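Killinard Parish Listening Group
Minutes of the October meeting, 7 pm, parish hall

I took the notes again, so any muddle in what follows is mine. We started with the usual short prayer and then lost a good ten minutes to the biscuits.

1. Last month's minutes

Accepted, with one fix. I'd written that we finished the Clenel lectures on forgiveness, and we hadn't, we'd stopped at part 5. I've changed it in the book.

2. The audio library

We now have 62 titles on the shelf and 87 if you count the downloads. The old discs are getting scratched and I said I'd go through them at home with a soft cloth and a cup of tea. Two of the talks on the Psalms skip badly near the end and will probably have to go. Someone asked if we could keep the cases anyway for the notes inside, and I reckon that's fair enough.
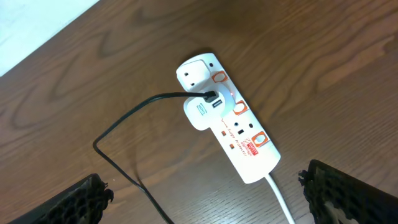

3. What we listened to

The first half of Firetti's retreat talks on grief and the life of the parish. I loved these! He's slow to get going (the opening story about the ferry takes forever), but once he reaches Job he's wonderful, and the bit on sitting with someone without trying to fix them had the whole room quiet. I'll admit I had a little cry. A few people found the narrator on the Nieto recording too plummy for the material, and there was a fair bit of back and forth on whether a talk given aloud should ever be re-read by somebody else.

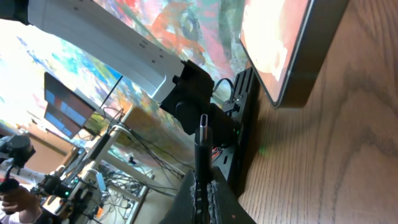 My own feeling is that I'd take the live version every time, coughs and all, because you can hear him change his mind halfway through a sentence. The studio one is much easier on anyone with hearing aids, though, and that matters in our group. We agreed to play the live recording in the hall and lend out the other one for home.

4. Money

We have $300 in the tin after the cake stall. I proposed putting some of it towards the full Clenel set on the Beatitudes, and that went through without any argument. The rest stays put until after Christmas, when we'll want to replace the hall's awful speaker. It buzzes all through the quiet bits.

5. Next season

I'd pencilled in the second half of Firetti, then something lighter for Advent, maybe carols with a bit of history behind them. 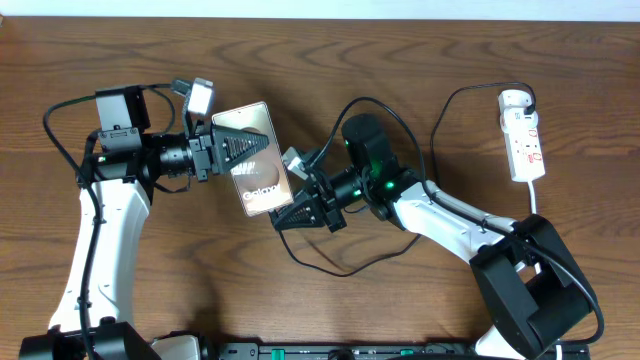
One member said she'd rather we went straight on to the Beatitudes while grief was still fresh in our minds, and that Advent could look after itself. A couple of heads nodded at that, so we'll vote on it next time.

6. Other business

Please bring back the Nieto discs, disc three especially. Parking behind the hall is closed for the drain works, so use the side street.

Finished at 8.40 pm.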